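Workshop Tips: Recording Small-Parts Jobs Without Losing Your Mind

Notes from the bench at Tevholm, for anyone joining us on the hand-held grippers.

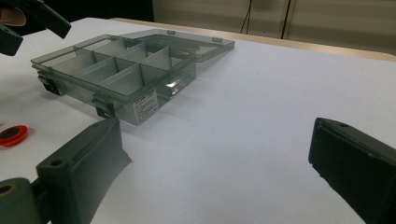 Most of what the learning system needs from you is dull, and it needs a great deal of it. We are up to 2521 keepers on organizer boxes alone, and I can report that the lids have lost their mystery. The tips below come from that pile and from the somewhat larger pile we binned.

Pick your start and stick to it
Decide before you press record whether the lid is open or shut, and write it on the task card. Yaowalak Chaimongkol once sorted through 203 recordings labelled "close the box" in which a fair share began with the box closed. The model would have learned to sit there looking satisfied. She has since rewritten the cards in very short words.

Latches
Snap latches punish haste. Come at them square, with the finger flat, and press until you hear the click. If you come in on an angle the whole box skates off across the table and you'll spend the next take pretending you meant it. Work the near latch first or the far latch first, I don't care, but mix it up from one take to the next. A system that has only ever seen one order gets very attached to it.

Two hands, two grippers
Let one hold while the other works. This is how you'd open a jar at home, and yet give a sensible adult a pair of grippers and they'll wave both at once like somebody landing a plane. Park the idle one on the tray or keep it well back. If they clash, finish the take anyway and mark it as a bump. Bumps are useful in small amounts.

Clear plastic is a menace
See-through boxes pick up every light in the room. Don't fix this by draping the bench in black cloth, which Lertchai Chuensuk did for most of March (very moody, no use to anyone). Houses have windows and lamps. Leave the glare in, but turn the box a little between takes so that the bright spot isn't always on the same wall.

Slow down, then stop slowing down
New people move as though the box might wake up. Once you're past your first 9 takes, try for the speed you'd use putting screws away after a job. Pauses are the real trouble – if you stop to think halfway through, the pause goes into the recording with everything else, and we end up with a machine that hesitates for no reason. Do your thinking before you start.

Muck up properly
Dropped the lid? Pick it up and carry on. A fumble with a tidy recovery is worth keeping. A fumble followed by swearing and a hand reaching in from the side goes in the bin. Bare fingers stay out of the job until the take is saved.

Looking after the gear
Check the finger screws at morning tea and again before you pack up. They work loose by degrees and you won't notice until the grip goes sloppy. Wipe the finger faces with a damp cloth, no solvent. The Talter cases have foam for a reason, so please put things back in the foam.

Naming files
Task, start position, your initials, take number. In that order. "final", "final 2" and "good one" are not task names, and Karamanlidis will send them back to you with a question mark and nothing else.

Spare task cards are in the drawer under the kettle. If the drawer is empty, print more and tell Yaowalak.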